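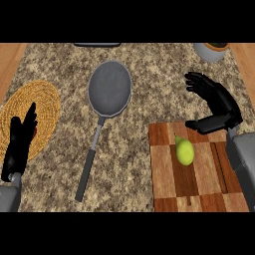
Speckled stone counter with a frying pan, placemat and cutting board.

Granite or just paint the old laminate? Talk me out of one of them
Kitchens & Baths > Countertops

mudroom_baron
Original poster
Our laminate has reached the age where it can vote and run for office. I got a quote from Overgaard for mid-grade speckled granite, tan and brown, and it came to just over 3,000 installed. A countertop paint kit from Wenar is 140. My spouse likes the granite. I like having money. Has anyone lived with either one for more than a honeymoon period?

pelican_grout
Lived with the paint kit. It looked terrific until September, when the area by the sink started peeling like a sunburn. I touched it up twice and then began putting the dish rack over it, and that is where the matter rests.

tilt_n_turn
Did you let it cure the full time on the can?

pelican_grout
I let it cure for as long as a household of five can go without making a sandwich.

tilt_n_turn
So no.

oldformica62
Keep the laminate. Mine is from the first owners and the only thing wrong with it is the color, which I stopped seeing years ago. Clean it, recaulk the backsplash, spend the difference on a faucet that doesn't drip.

quartzandall
Going to disagree with the room. Busy granite is the most forgiving surface I have ever owned. Crumbs vanish. Coffee grounds vanish. I once lost an earring on it for two days. If you keep a tidy kitchen, get something plain. If you have kids, get the speckles.

oldformica62
You're selling it as a way to not know your counter is dirty.

quartzandall
Yes. I thought I was being clear.

hinge_whisperer
Check remnants before you sign anything. The Storasitz yard out past the highway sold me a leftover piece for 682, cut and polished, and it did the whole run left of the stove. Other side is still butcher block. Guests assume we planned it.

tilt_n_turn
Remnants are fine for a short run, but matching a seam on a blotchy pattern is a nightmare. Ask to see both pieces side by side, outdoors. Also ask whether the sink cutout is included. Mine wasn't, and it was another 300.

mudroom_baron
Original poster
Just reread the Overgaard quote. Sink cutout is "to be determined." Lovely.

pelican_grout
Is the color still Flilinness Brown? They had that one on the sample wall when we looked. I liked the stone and couldn't say the name to the salesman.

mudroom_baron
Original poster
That's the one. My spouse just points at it. We're going to look at remnants in the morning, and I'm bringing the sink measurements and a packed lunch.

oldformica62
Eat the lunch on your laminate. It'll hold up.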